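Valbona Nikolovski
10/06/2026
Print | E-mail

Switched to side sleeping in my thirties and my neck has complained ever since. A few notes.

Pillow height matters more than filling. Measure from your neck to the outside of your shoulder.

11 shares

Wash pillows twice a year. Covers go in every week.

Decorative ones come off the bed at night. They're too soft to hold your head up.

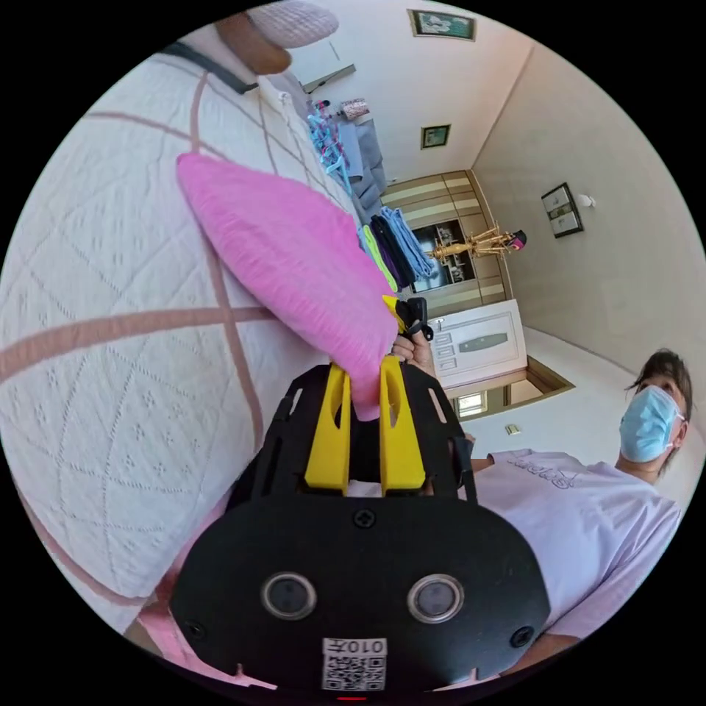 If you wake up with a numb arm, try hugging a second pillow. It keeps the top shoulder from rolling forward. Mine cost $24 and I've had it since October.

35 shares | 24 comments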